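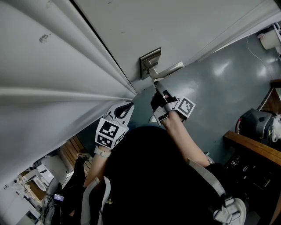
4. Planning a Reading Walk

The Olis Trail Reader holds 300 passages of nature writing, sermons and devotional verse, and plays them at points you choose along a path. It works best outdoors. It will also work in a parking lot, though the psalms suffer.

4.1 Setting the stops

1. Press and hold Walk until the light turns green.
2. Choose a collection. New owners usually start with Rekholm Meditations. Desert Fathers is shorter and a good deal crabbier.
3. Walk your route at normal speed. Press Mark wherever you want a passage.
4. Hold Walk again to save.

Note: A route can have up to 40 stops. Caradog Prosser, who edited the collections, thinks 17 is plenty and that most pilgrims would have settled for fewer.

4.2 Silence

Between passages the Reader says nothing. This is not a fault. Please do not call Restville about it before noon.

To lengthen the silence, turn the side dial toward the tree symbol. The last setting, Hermit, has no passages at all and uses very little battery.

Caution: Do not wear both earpieces on ledges, at stream crossings or near cyclists. Awe is no defense against a mountain bike.

4.3 If the Reader repeats itself

Some passages come back on purpose. If the same one plays three times in a row, enter reset code 1384 and walk on. If it plays a fourth time, see Section 9, or consider taking the hint.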